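Print this page | E-mail this entry

Workshop notebook — Nultham bench
2019-03-08
Entered by Hendrik Van Damme

Fiveck handheld kit, trial unit, continued.

Picked up where I left off. The kit is still on loan until June, at which point we either pay for it or put it back in its foam. Giannakopoulos wants a yes or no from me before then and has asked that it fit on one page. It won't.

Setup first. The quick start card promises "minutes." I would like to know whose. Pairing the left gripper was painless. The right one paired, unpaired, and paired again as something called UNIT_0, which the app then refused to rename. Fixed by deleting both and starting over, right hand first. The manual has the order the other way round. Have written RIGHT FIRST on the inside of the case lid in marker, so if we send it back, Fiveck gets that for free.

Calibration: wave each marker cube slowly in front of the head camera until the app is satisfied. It is hard to please. Two passes failed with "insufficient motion," the third with "excessive motion," and the fourth went through with me doing nothing different that I could detect. The residual it reported was fine. I don't know what it thinks fine means, and the help page for that number is a link to the help page.

Check both cube lights before every take. Green means tracking and talking to the recorder. Amber means tracking only, and the recorder will happily save you a long and lovely file with one hand in it. Ask me how I know (takes 9 through 12, since deleted).
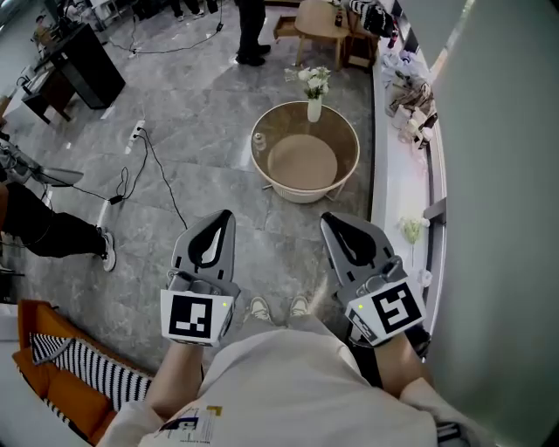
The jaws themselves are the good part. The trigger travel is short and the closing force comes on evenly, and after a while I stopped thinking about my fingers. Small jars, folded cloth, drawer pulls, all decent. Flat things on flat surfaces are misery, as with every other gripper I have tried, and the sales sheet's picture of somebody lifting a playing card should be treated as literature.

Weight is listed at 300 grams a side. On the shop scale the right one came out a bit over that with its strap, which I'd call fair. It does not feel like 300 grams by the end of a session. Forearms were complaining after 50 minutes and I had to put the pen in my other hand to write the log.

Session totals: 108 takes attempted, 13 thrown out. Of the 13, most were the marker turned away from the camera when I reached low or across myself. A few were me starting before the beep. One was a sneeze. The app flags lost tracking, but only after you hit save, with a cheerful little banner. Would much prefer a rude noise while it's happening.

Compared with the Steris rig we had on the bench last year: Steris tracked better at arm's length and worse everywhere else, and it needed a tether as thick as a garden hose. Fiveck wins on being able to walk around a room. Steris wins on software that was plainly written by somebody who had to use it. If I could have one's hands and the other's brain I would sign today.

Export: raw files come out clean, timestamps agree between left and right to better than a video frame. Checked by clapping the jaws together and looking at where both traces jump. The converted format is another matter — gripper opening is stored as a percentage in one column and as millimeters in the next, and the two columns disagree about what closed is. Wrote to support. Got an automatic reply thanking me for my interest in purchasing.

To do:
- repeat the low reaches with the camera tilted down one notch
- try the short strap on the right arm, long one creeps
- run a battery to flat and write down when it quits, not when the app says it will
- ask Fiveck what a replacement cube costs before I drop one
- ask Giannakopoulos if both sides of the page count

Leaning yes on the hardware. On the software, leaning on the hardware.

Last updated 16:40, added export note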